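Werkstattbuch Textil, Januar

Waschreihe Frottee, Fortsetzung. Edgardo hat gestern den neuen Weichspüler von Stutameck mitgebracht und behauptet, damit sei das Thema harte Handtücher erledigt. Glaube ich erst, wenn ich es in der Hand habe. Der letzte Wunderzusatz hat auch nur nach Flieder gerochen und die Saugfähigkeit ruiniert.

Ansatz: 5 Wäschen bei gleicher Beladung, danach Tropfentest. Wassermenge 200 ml in der Schale, Streifen senkrecht hineinhängen, nach 2 Minuten Steighöhe ablesen. Vergleich gegen die Charge Calla, die nur mit Waschmittel gelaufen ist. Trocknung auf der Leine, der Trockner verfälscht alles. Teodoro sieht das anders, er soll seine eigene Reihe machen.

Zwischenstand nach der zweiten Wäsche: Griff weicher, ja. Aber beide Proben hingen nicht gleich lang, die Calla kam früher ab. Damit ist der Vergleich für mich wertlos. Orvokki hat den Griff trotzdem blind bewertet und zweimal dieselbe Probe als »deutlich besser« und dann als »eher rau« eingestuft. So viel zum geschulten Finger.

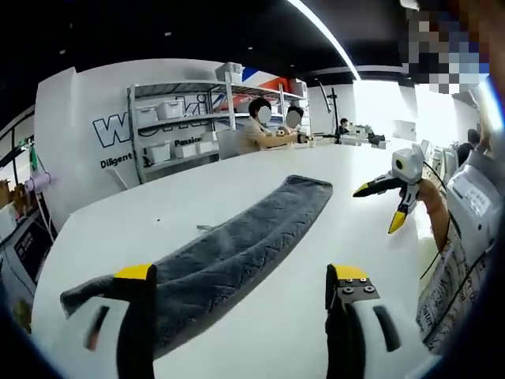 Dunkelgraues Frottee auf dem weißen Tisch, mit schwachem Zickzack in Längsrichtung.

Offen ist immer noch die Maßänderung. Im Datenblatt steht etwas von formstabil, ohne Angabe, in welche Richtung gemessen wurde. Kette und Schuss laufen bei Schlingenware selten gleich ein, das müsste der Hersteller wissen. Ab jetzt also Markierungen mit dem Wäschestift, 12 cm Abstand, längs und quer, und zwar vor der ersten Wäsche. Bei den laufenden Proben fehlen sie, mein Fehler.

Wasserhärte: Thomas meint, die ganze Härte komme vom Kalk und der Zusatz sei Nebensache. Kann sein. Gemessen hat er es nicht. Teststreifen liegen in der Schublade unter der Waage – Ablaufdatum prüfen!

Noch zu tun:
Calla neu ansetzen, gleiche Hängezeit
Dosierkappe auswiegen, der Strich ist mir zu grob
Rafferty fragen, ob er die alte Skidov-Reihe noch hat
Fussel aus dem Sieb trocknen und wiegen

Bis dahin bitte nichts nachbestellen.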